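Progress report to the Pliltar Fund: the Rutolano comedy films project

Period covered: October to March
Prepared by Bouchra Benkirane, project lead, Trutside Film Archive

## Where we are

The grant pays for the cataloguing, scanning and public showing of the short comedies made by the Rutolano company between the wars, along with the papers that came with them. We are halfway through the grant. Cataloguing is ahead of plan, scanning is behind, and the public programme is more or less where we said it would be.

The collection came to us as 187 cans of film and several trunks of paper. We now know what is in every can. In the last report I said we expected a good deal of duplication, and that has proved right. Many of the cans hold second or third prints of the same few titles, mainly the paint shop and boarding house shorts that were sent round the seaside halls each summer.

## Cataloguing

Each can now has a shelf number, a condition grade and at least a working title. Where the opening titles are missing we have matched the film against the company's bookings ledger, or against stage sketches where the plot is the same. The trio used their stage material over and over, so a sketch called "The Wrong Trousers Press" in the ledger may turn up on film under two other names. We have recorded all the names and picked the earliest as the main entry.

Four titles are still unidentified. One is a chase round a fairground with no titles at all and a third man who isn't in any of the company's photographs. We think he stood in during the winter the eldest of the three had pneumonia, but the contract for that season is not among the papers.

The paper side is larger than we allowed for. We have listed 1,951 items so far - letters, contracts, gag sheets, laundry bills, part scripts - and there is one trunk left to open. The gag sheets are the best of it. They are typed lists of falls, slaps and bits of business with the name of whoever claimed to have thought of each one, and in several places the name has been crossed out and another written in.

## Scanning

We planned to have scanned 80 per cent of the unique reels by the end of this period and have done a little over half. There were two causes.

The first was shrinkage. Eleven reels have shrunk too far to go through our own scanner safely and have had to be sent to Piras, who have a gate that can take them. Their price was fair but they had a ten-week queue. Seven have come back and the other four are promised for May.

The second was equipment. The scanning computer failed in November, and we lost most of three weeks before it was running steadily again. No scans were lost, as each reel is copied to the store on the day it is done. We have since moved the checking and sound work on to a second machine, so a fault in one no longer stops both jobs.
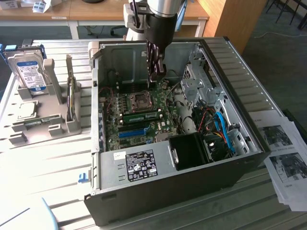
*Desktop computer with the side panel off and the processor socket empty.*

Picture quality varies a lot. The camera negatives, where we have them, are very good. The hall prints are scratched and spliced, and some have had jokes cut out of them, either by a local censor or by a projectionist in a hurry. For two titles we have been able to put the missing parts back from another print. We keep a plain scan of each print as it stands as well as the repaired version, and the catalogue says which is which.

Sound is still the weakest area. Five of the later shorts have discs in place of a soundtrack on the film, and one disc is cracked right across. We have had a quote for its repair and will put it to you separately, as it was not in the budget.

## Family and rights

The granddaughter of the second brother has been very helpful. She has signed the agreement for the papers and has recorded two long interviews about her grandfather. She was frank about the split in the act, which the family blames on money and the company's own letters blame on billing. We have kept both accounts in the catalogue notes and have not tried to settle the matter.

The rights in nine of the shorts are still unclear. They were made for a distributor that closed owing money to almost everyone, and its library was sold in lots. We are treating those nine as not cleared and won't show them outside the building until we have an answer.

## Public programme

We held three screenings in this period with live piano for the silent titles. Attendance was 226 in all, against a target of 200. The December one sold out. The one in February did poorly, with heavy rain and a clash with the pantomime's extra week at the theatre.

Feedback forms asked for shorter introductions. We have cut them to five minutes.

The schools session has been moved to the summer term at the request of the two schools taking part.

## Money

Spending is under budget on staff and over on outside scanning. We have spent £4,000 more with Piras than planned. The staff underspend comes from the cataloguing assistant's post being empty for the first six weeks and covers this in full. We ask for your agreement to move that sum between the two headings. The total grant does not change.

## Next six months

- Open and list the last trunk by the end of June
- Finish all scanning of unique reels by August
- Two further screenings, one of them at the old pier hall if its licence is renewed
- Put the first 40 catalogue entries online, with short clips where rights allow
- Carry on the search for the distributor's sale records

The main risk is still the scanning. If the last four reels come back late from Piras, August will slip to September. I will write to you in June when we know.

Full spending tables and the list of unidentified titles are attached separately.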